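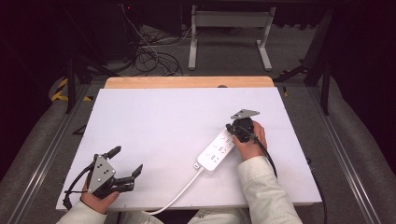 3.2. Environnement d'exécution et protocole de mesure

L'évaluation porte sur Lurkia, un ramasse-miettes générationnel destiné aux machines virtuelles déployées sur des systèmes embarqués à mémoire contrainte. Deux configurations ont été retenues. La première, dite Serance, correspond à la machine virtuelle de référence dans sa version non modifiée ; la seconde substitue au gestionnaire de mémoire d'origine celui qui est décrit en section 2. Le compilateur à la volée, les bibliothèques de classes et les options de démarrage demeurent identiques dans les deux cas.

La charge de travail est issue de la suite Botitz, dont ont été extraits 23 programmes. Les programmes reposant sur des appels natifs ont été écartés, leur empreinte mémoire échappant en grande partie au contrôle de la machine virtuelle. Chaque programme est exécuté 30 fois par configuration, après une phase de chauffe dont les mesures ne sont pas conservées. Le tas est fixé à 378 Mo pour l'ensemble des essais.

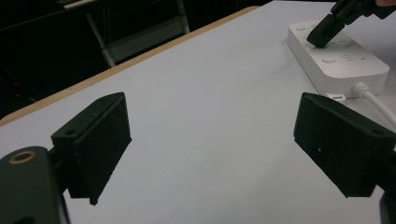 Figure 2. Plan de travail et doigts de préhension, vue rapprochée.

Les durées de pause sont relevées par l'outil Phan, qui instrumente les points de synchronisation des fils d'exécution et consigne l'entrée et la sortie de chaque phase de collecte. Le surcoût de cette instrumentation a été évalué séparément — il est inclus dans les valeurs rapportées pour les deux configurations et n'affecte donc pas leur comparaison. Les journaux sont écrits dans une zone mémoire réservée, hors du tas, puis transférés à l'issue de l'exécution.

Nous rapportons la médiane et le dernier centile des pauses, ainsi que le débit applicatif normalisé par rapport à Serance. La moyenne arithmétique n'a pas été retenue : la distribution des pauses est fortement asymétrique, en particulier pour les programmes qui allouent des tableaux de grande taille. Les intervalles de confiance sont obtenus par rééchantillonnage.

Une limite de ce protocole doit être signalée. La taille du tas étant constante, les résultats ne renseignent pas sur le comportement de Lurkia lorsque la mémoire disponible varie en cours d'exécution. Ce point est examiné en section 5.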